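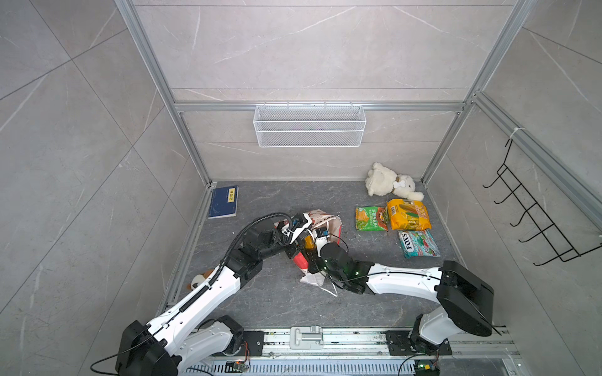
Minutes of the meeting of the Sornorlow Street Residents' Association, December, held in the downstairs hall of the Saragih building. The meeting opened at 7:10 in the evening. The minutes of the last meeting were read and accepted with one correction: the broken lamp is at the back gate and not at the side gate. The first point was the winter street party. It was agreed that sweets for the children will again be given in paper bags, and it does not matter if a bag is a little crumpled, so the bags left from last year will be used before we buy new ones.

2. Place and time of the party
The party will be on the closed part of the street between the bakery and the Plalero parking lot, from three in the afternoon until seven. The city has given permission by telephone. The written paper did not arrive yet. The secretary will ask for it again. If it rains, the party moves to the hall, where the limit is 111 persons according to the sign of the fire department.

One member asked if the music could stop at six, for the families with babies. After some discussion it was decided that the music stops at half past six. Five were against.
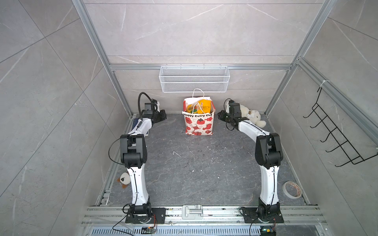

3. Money
The association has $300 for the party. From this, $100 is for the rent of tables and the rest is for food, drinks and candles. The household on the third floor of number 12 offered to lend two long tables without payment. The offer was accepted with thanks, and the rental order will be made smaller.

It was proposed to ask each household for a small contribution. The proposal was not accepted. A box for free donations will stand near the soup.

4. Soup
There was a long discussion about the soup. Last year the lentil soup was finished before five and many neighbors who came after work did not get any. This year there will be two pots, one with meat and one without. The pots must have a label, with the ingredients written in big letters. Everybody is asked to bring their own cup or bowl.

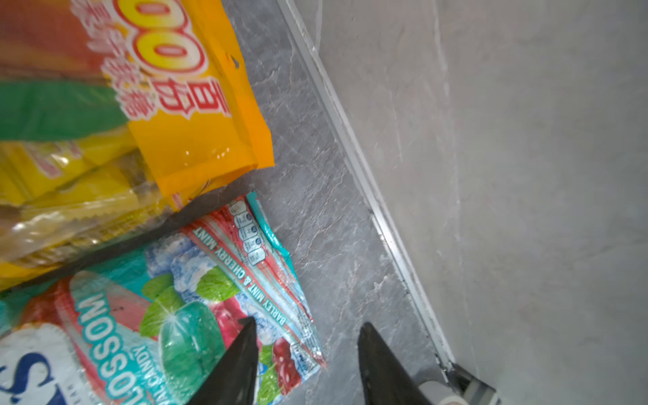
5. Noise from the Stulel elevator
The elevator in the Stulel building still makes a loud sound when it stops on the ground floor. The management company wrote that a technician came in the morning, but the members who live there did not see any technician. A second letter will be sent, this time with the signatures of all the tenants.

6. Bicycles
Bicycles may not be locked to the stair rail any more. A notice will be hung for two weeks, and after that the bicycles will be carried to the cellar. 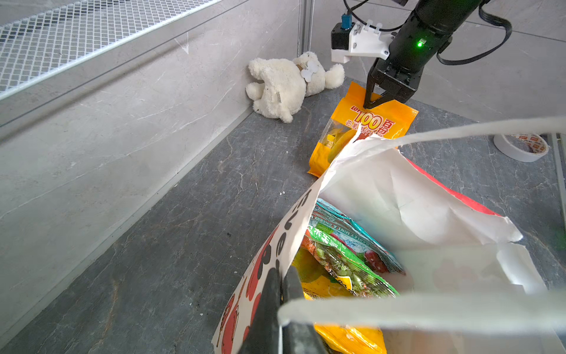 7. Other business
The key of the cellar is missing again. Whoever has it is asked to put it in the association's mailbox.
A member asked if the trees could be watered less in winter. This will be discussed in the spring.

The meeting was closed at 8:45. The next meeting is in January, same place.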